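Review: the Siltura gripper kit at the Durnix open day

Durnix opened its workshop for an afternoon in May, and I went mainly to see the Siltura, a two-finger gripper kit with a wrist camera. Annelies Meijer ran the demo table. The kit costs $1417 without the arm.
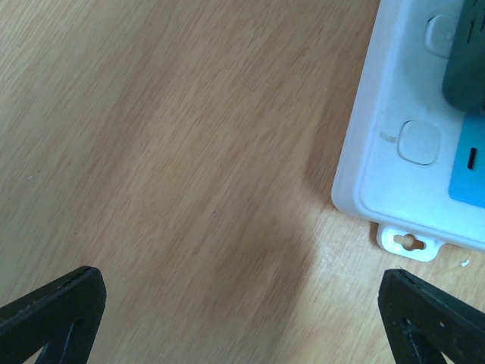
Setup took 37 minutes by her account, most of it spent on cabling. The Jekel kit I use at work needs a full morning. The mounting plate is solid and the screws are standard sizes. The manual is thin, and the section on calibration sends you to a web page that was down when I tried it.

The camera sits close to the fingers, so you get a good look at whatever is between them and not much of the rest of the bench. Meijer lets visitors steer with a hand controller. I found it a little slow to respond.

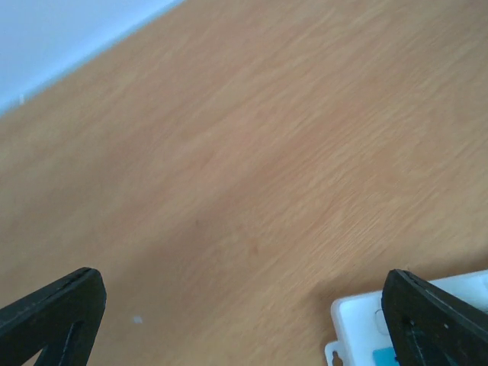
Wrist camera view, with the white plastic piece by the right finger.

Finger pads are sold in packs of 2. The Maes pads fit too and cost less. The software is plain but readable, and it ran on her old laptop at some 85 percent load, with the fan going the whole time.

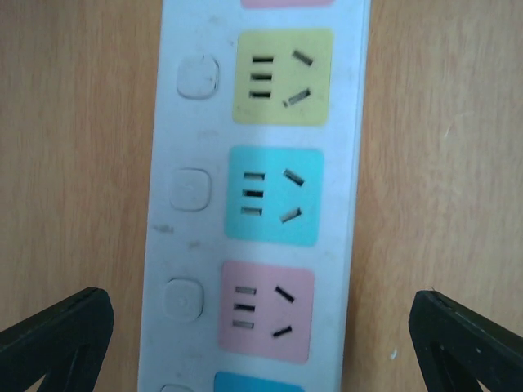 Who should buy it

Small labs that already own an arm. I'd wait for a better manual if this is your first gripper.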